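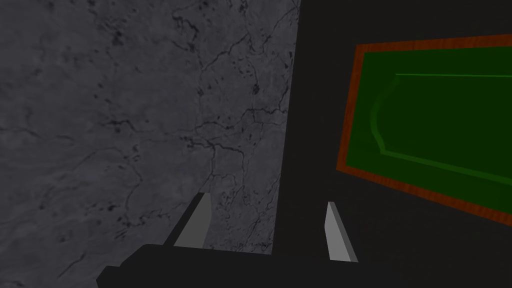 Image credit: Flivix

Progress report to the Fanora Fund
Grant: Recording the spoken recipes of the Drukham valley
Period covered: April through October

We are a little past the middle of the grant, and the short version is that the recordings are going well, the transcripts are going slowly, and the website is going to be lovely once it has something on it. The longer version follows, as your guidelines ask for one.

Recordings

The application promised 100 kitchen interviews by the end of the grant. We have 63 finished and nine more booked. The average interview was supposed to last forty minutes. We now understand that a person who has been making the same dumplings since childhood does not regard forty minutes as enough time to discuss flour. The longest session so far ran from ten in the morning until after supper, and we were sent home with a jar of pickled plums and instructions to come back when we knew more.

The lower valley is well covered. The upper valley is not, mostly on account of the road, which washed out in May and was fixed in July by people who seem to have been working from memory. We have moved the upper valley visits to the spring and would rather do them properly then than by telephone now. Recipes do not travel well by telephone. "Until it looks right" needs somebody standing next to the pot.

Transcripts

Of everything in this report, this is the part we would most like you to skim. We have 506 pages of checked transcript against a target of 1033 for this stage. The target was set by us, in a cheerful mood, before we learned how many local words there are for stirring. (There are at least 14, and two of them are insults.) The automatic transcription service we budgeted for gave us a first draft in which a grandmother's barley soup became a speech on parking. We have stopped using it and moved that money to paid typing hours, which your office approved in June.
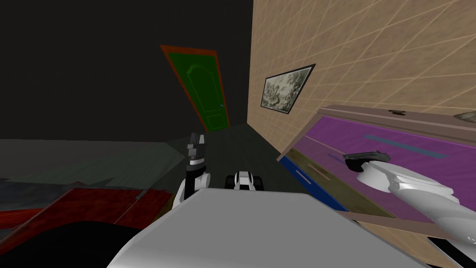

The typing hours have helped a great deal. Since August the pace has nearly doubled, and if it holds we will reach the target in March. We have stopped promising dates to the families, who in any case never believed them.

Spelling remains a sore point. The valley has no agreed way to write half of its vowels, and each village is firm that its own way is the old one. We are using the Steinarsdóttir spelling guide throughout and noting local forms in brackets. Everyone is unhappy with this to the same degree, so we are leaving it alone.

Measurements

You asked last time whether the recipes would be usable by an ordinary cook. We are testing them in a rented kitchen on Tanner Street, converting handfuls, eggshells and one much-loved broken teacup into grams. So far 22 recipes work as written. Five work if you ignore the baking time. The walnut cake does not work at all, and we suspect the woman who gave it to us left something out on purpose.

Money

Spending is a little under plan. Travel is low because of the road, and typing is over for the reasons above. Groceries are also over, and we have the receipts - mostly for butter. We would like to carry the unspent travel money into the spring and have put the request on the form attached to this report.

Next steps

Between now and the next report we will finish the nine booked interviews, keep typing, and send the first twenty recipes back to the families for correction. We expect a lot of correction. The sample chapter you asked for will reach you in January, without the walnut cake.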